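Wisow Police Department
Last updated: February 2021
14 shares | 3 comments

POLICE ASK FOR HELP IDENTIFYING TWO PEOPLE IN PARCEL THEFTS

WISOW - Detectives with the Wisow Police Department are asking the public for help in identifying two people wanted in connection with a series of parcel thefts in the Ustby neighborhood and nearby streets.

The department has taken 21 reports of packages stolen from porches, apartment lobbies and shared mail rooms. The reported loss stands at $3,896. Most of the stolen items were clothing, small kitchen appliances and phone accessories. One resident reported the loss of a prescription refill, which the pharmacy has replaced.

Detective Stela Chiriac, who is leading the investigation, said the thefts follow a pattern. A dark gray sedan stops near the address within an hour of a delivery. One person stays at the wheel while the other walks to the door and returns with the package.

"They are not breaking in anywhere," Chiriac said. "They take what has been left outside, and they leave. In most cases the resident did not know there was a problem until the seller said the order had been delivered."

The passenger is described as a man in his twenties, of slim build, wearing a dark green jacket and a gray knit cap. The department does not have a good description of the driver. The sedan has damage to the rear bumper on the passenger side. A partial license plate is being checked against state records.

In 10 of the cases, residents gave detectives doorbell video. Chiriac asked anyone in Ustby with a camera facing the street to check stored recordings before they are erased. Many systems keep video for a limited time.

Officers have also recovered a number of opened boxes and torn mailing bags from a drainage ditch behind the Muvov shopping center. Labels on several of them matched reported thefts, and those residents have been contacted. Anyone who finds discarded packaging with another person's name on it is asked to leave it in place and call the department.

Patrols in Ustby have been increased during afternoon delivery hours. Lt. Fredy Quispe of the patrol division said residents can lower their risk by sending packages to a workplace or a pickup counter, or by asking a neighbor to bring them inside.

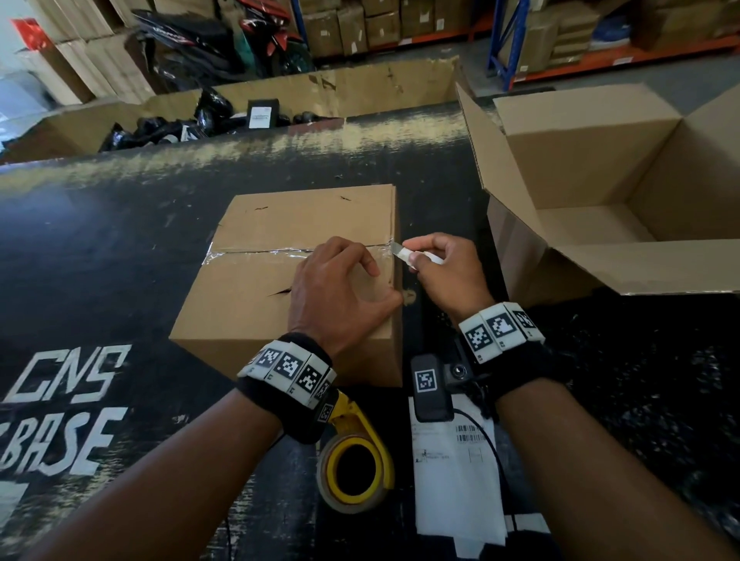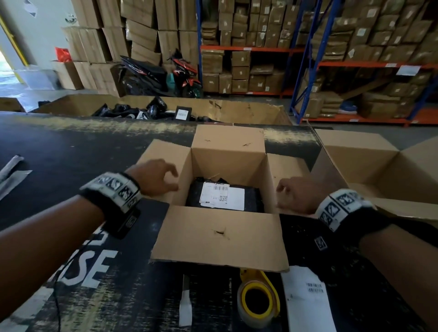

Residents who believe a package was stolen should first confirm with the carrier that it was delivered. A report can then be made at the front desk or by calling the non-emergency line. Callers should have the tracking number, the delivery time and the value of the contents ready.

Information about the two people or the vehicle should be directed to Detective Chiriac. Callers may remain anonymous. No arrests have been made.

Media contact: Lizeth Zapata, Public Information Office, Wisow Police Department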